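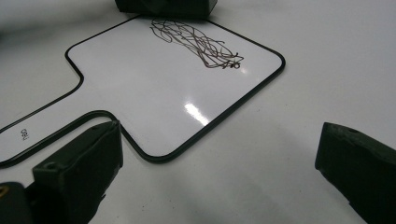

Zolley 2.0 is a build tool for people who have more than one compiler and would like to stop thinking about it. You describe your project in one file, Zolley works out what depends on what, and it rebuilds the parts that changed. We have all seen a dependency graph drawn by hand, and it tends to end up like the dark tangle of marker on that little whiteboard with the handle. Zolley prints yours as an indented list. It's less exciting to look at, but you can search it.

By Hadi Sfeir
26 August 2019

Print this page | E-mail this page

What you get

The command-line tool, the file watcher, and Pemstead, the local cache that used to be a separate download with a separate installer and a separate set of complaints. Pemstead now starts when Zolley starts and quits when Zolley quits. If you were fond of killing it by hand, the old command still works.

The project file format is called Isora. It has strings, lists, tables and comments. It does not have loops. We get asked for loops a lot, usually by someone who has already written a script to generate the Isora file, and who therefore has loops.

What's new in version 2

The scheduler was rewritten. Our own test project has 2287 source files, and a rebuild after touching one header now takes 29 seconds where it used to take 83. Your numbers will differ, particularly if your project keeps everything in one header. (You know who you are.)

Error messages now name the file and the line. The old ones named the line and left the file as a puzzle.

Paths with spaces work on Windows. Paths with spaces also worked in 1.4, according to the 1.4 release notes, which I wrote. I have since tried it on a computer with spaces in its paths.

The watcher ignores editor backup files by default. You can turn this off with watch.backups = true, and I would be curious to hear why.

Upgrading

Run zolley migrate in the top folder of your project. It rewrites your version 1 file in place and leaves a copy of the old one beside it with .old on the end. Comments are kept, though some of them move down a line -- we're working on it. The cache format has changed, so your first build will be a full one. Go get lunch.

Plugins built for version 1 need to be recompiled against the new headers. Most compile without changes. The ones that reached into the scheduler's private parts will not, and there is a page in the manual for their authors.

Requirements

Linux, macOS or 64-bit Windows, and 2 GB of memory. It will run with less, in the sense that it will start.

Price and license

Free for any use, source included. Paid support is by the year and gets your bug reports read first, mostly by me. The next point release is planned for October, and fixes the comments.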